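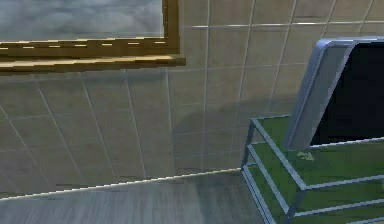

Fig. 1. The simulated room, with the green-shelved stand against the tiled wall.

4. What we plan to buy

Alfredo Fajardo and I spent a very happy Wednesday pricing the real stand (the simulated one, bless it, costs nothing), and we went round in circles a fair bit before settling on Kwak. Their stand is 300 pounds, the spare shelves are 26 each and delivery to Lelerdale adds 13. Kistden were cheaper but could not promise April! The arm itself stays on loan from Wurum, so we have only put down 72 pounds for its cables and fixings.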